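Sorting the cable pile, part 2
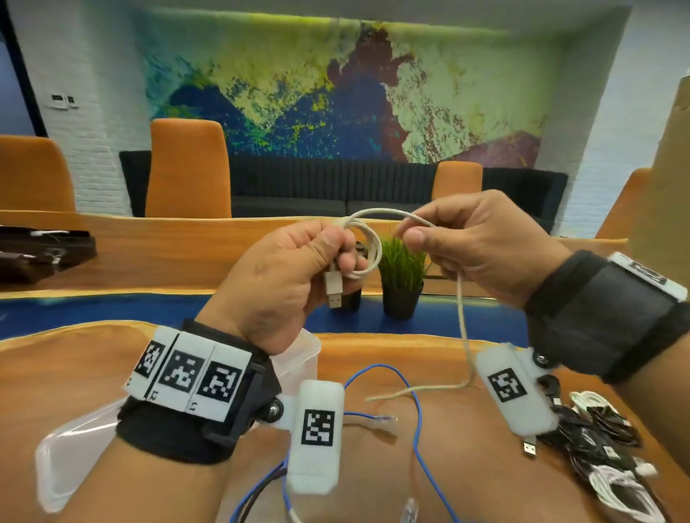
My rule for USB leads is a loop no wider than a palm, with the plug left hanging so the connector type can be read without unwinding anything. White leads get coiled first. With a long tail, as on the white USB-A one held over the table, I take up the slack in the same direction as the existing loops, otherwise it kinks. The blue network cable waits until the end and gets a larger loop.

Anything over 2 m goes in the Varimside drawer. Duplicates go to Wai-kit Yip, who has been short of leads since January. Power bricks are still unsorted.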